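### 4.2 Why people leave the light off

I should say first that I never meant to write about darkness. Our study in Faltby was meant to be about bedtimes: when people go up, what they do once they get there, and how they talk about it the next morning. But I kept noticing in the diaries that people wrote about their lamps far more than their clocks, and by October I'd given in and started a separate folder for it.

Some background, for anyone who has skipped section 3. We had 60 diaries in the end, most of them from the older terraces near the station and the rest from the newer flats at Tramovden. Each person wrote a few lines every evening and answered a longer set of questions when we visited. Yatziri Maldonado did nearly all of the visits and I did nearly all of the reading, so if the tone of what follows is a bit bookish, blame me and not her.

The word that turns up again and again is "enough". There's enough light from the landing, enough from the street, enough to find the bed. One woman at Tramovden wrote that she hadn't switched on her bedroom ceiling light "since the decorating", and when Yatziri asked which decorating she had to go and check with her sister. I'm very fond of that answer! It fits what Konrad Zaugg argued to me over a long lunch, which is that a bedroom light is mostly a tool for cleaning and for looking for things, and that the rest of the time people treat it as a sort of intrusion.

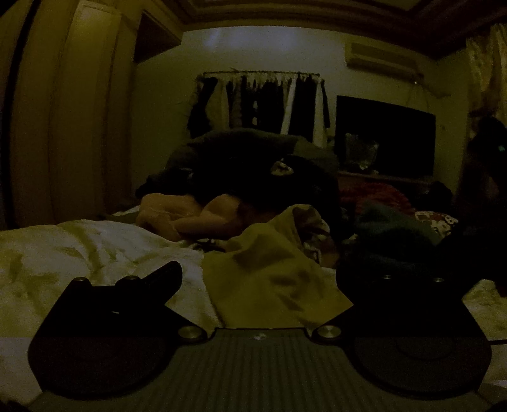
**Figure 3.** A dim bedroom, with the bed ahead.

Now, I don't want to lean on thrift too heavily. It was my first guess, and plenty of people did mention their bills, but when I went back through the diaries the money talk was nearly all about heating. Lamps came up in a different mood. People wrote about not wanting to wake up properly, about sore eyes after work, about a partner already asleep. One man described getting undressed in the dark as "the only bit of the day with no admin in it" (he works in the parts office at Haslinger, where I gather there's a good deal of admin). Another kept a written list of what lived on which side of his chest of drawers so that he'd never need to look.

There's also the matter of the shape of the room. Several of the Faltby houses have had their lofts turned into bedrooms, and people who sleep under a slope write about light quite differently. A ceiling fitting in a loft is either too near your head or stuck at one end, and the shadows fall in odd places. Eight of our diarists slept in rooms like this. Nearly all of them used a lamp on the floor or nothing, and two had taken the bulb out of the main fitting altogether and never put it back. I asked one of them whether she missed it. She said she'd have to think about whether it had ever been there.

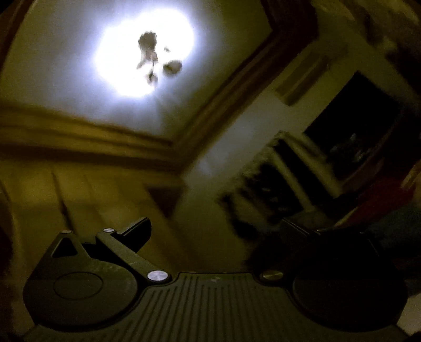 ### 4.3 The colour of a dim room

Colour was harder. We hadn't asked about it, which was silly of us, so what I have is only what people happened to offer. "Warm" is the favourite word, then "yellow", and after that it all goes to pieces – one diary has "soupy", another "like old piano keys", and a third simply says "horrible, must change bulb" 20 evenings in a row. The bulb was a Vultora, left by the previous tenant, and as far as I know it's still in.

What interests me is that people rarely blamed the bulb for the colour. They blamed the walls, the curtains, the weather or their own tiredness. 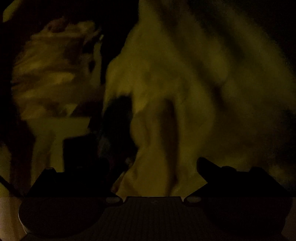 I think some of this comes down to how slowly we get used to a room at night. You walk in, it all looks murky, you sit down and fiddle with your socks, and by the time you stand up again you've stopped minding. The diaries were written at the end of that process, usually in bed, so they lean towards contentment. Yatziri's visits were in the afternoon and the same people were much ruder about their lighting then. If we do this again I'd want a line written at the bedroom door and another once they're under the covers, and I'd keep both short, because nobody with a pen in bed wants to write 1000 words for me. Konrad thinks even two lines is pushing it. The question wording we'd use is in the appendix, along with the one we used this time and now regret.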